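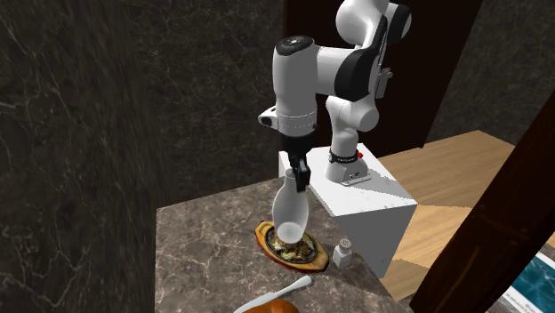

The **Dillcombe tabletop cell** is a simulated robot cell used for testing pick-and-place programs with household objects. It consists of one arm on a pedestal, a marble-topped table and a changing set of tabletop items, with the walls and floor of a room around them. The cell was put together at Dillcombe and is run in Aka, a scene manager which loads the models, starts the physics and stores the results. It is often called the "dinner table" in its own documentation, although it is also used with objects that have nothing to do with meals.

## Layout

The arm carries Franka Emika lettering and ends in a parallel gripper with two black fingers. It stands on a plain white pedestal beside the table. The pedestal and the table are separate bodies in the scene file. Early versions joined them, and any change to the height of the table then moved the base of the arm as well, so that every stored pose had to be worked out again.

The room is kept in the scene for the sake of the cameras. Walls and door frames take no part in collision checks unless this is switched on by hand. The table, the pedestal and the floor always do.

## Setting up

Set-up is done in a fixed order, and Aka will refuse to start a run if a stage has been left out.

1. The base of the arm is placed on the pedestal and locked.
2. The table is loaded and its top surface is measured from the base. The value is written to the scene file by hand.
3. The arm is sent to its rest pose and the gripper is opened and closed once with nothing in it.
4. The objects are dropped from just above the table and left for 400 steps to settle.
5. Any object that has rolled or tipped is put back, or its new pose is accepted and saved.
6. The cameras are switched on and one still is taken from each.

The fourth stage causes most of the trouble. Objects with a curved underside, such as bread or a paper roll on its side, can creep for a long time if the friction value is too low. The object library has 47 models, and each has its own friction and mass entries. These were copied from Grarkard, an older library, and a number of them were wrong by a factor of ten when they were first brought over.

## Gripper and contact settings

Smooth vessels need more care than other objects. A cup, vase or bottle with a body that widens towards one end gives the flat fingers very little to press on, and a small error in the closing width makes it turn in the grip. The usual remedy is to lower the closing speed first and to raise the force only if that fails. Raising the force on its own tends to push the fingers slightly into the surface of the model, after which the solver throws the object out.

A slanted hold is not treated as a fault. Aka records the angle of the object at the moment the fingers stop, and later movements are planned from that angle.

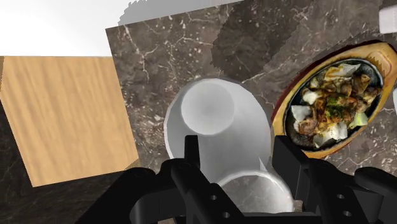 According to one comment on the project's issue page, the closing speed has little to do with it and the real cause of turning is the simplified collision shape, which on most of the round vessels has far too few sides. The commenter asked for finer shapes throughout the library. Finer shapes have been made for the cups only, and they slow the physics enough that they are off by default.

## Routine checks

Although no part of the cell can wear out, it drifts as files are edited, and it is looked after in much the same way as a physical one. The checks below are made after any change to the scene file and in any case after every 3000 runs.

- **Rest pose.** The joint values are compared with the stored set.
- **Finger travel.** Both fingers must reach the closed position together. A difference points to a damaged gripper file.
- **Table height.** The fingertips are lowered to the bare marble until contact is reported.
- **Held object.** A bottle is gripped by its neck and held clear of the table, and its pose is logged to see whether it slips.
- **Shadows.** Edges that look stepped in the stills usually mean that the shadow map has been set too coarse. It has no effect on the physics.
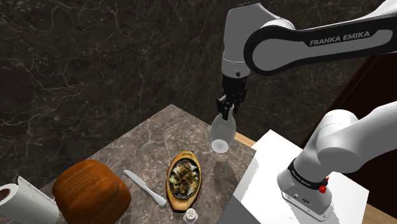

## Repair

The best-known fault appeared in August, when the arm began to stop short of the table on every approach. It was traced to run 3380, before which the table top had been swapped for a thicker one without the measured height being changed. The scene file was restored from a copy and the second stage of set-up was rewritten to ask for the height each time.

A gripper that will not open at the start of a run is normally cleared by reloading the arm alone. If an object has been left between the fingers in the saved state, it has to be deleted first, or the fault comes back on the next start. Reloading the whole scene also works but discards the settled poses, and the objects must then be dropped again.

## Related cells

Granström is a later cell built from the same files, with a second table in place of the room. It uses the same set-up order and the same checks, apart from the table height, which is measured separately for each surface. Scene files can be moved from Dillcombe to Granström without changes. Files going the other way lose the second table and any objects placed on it.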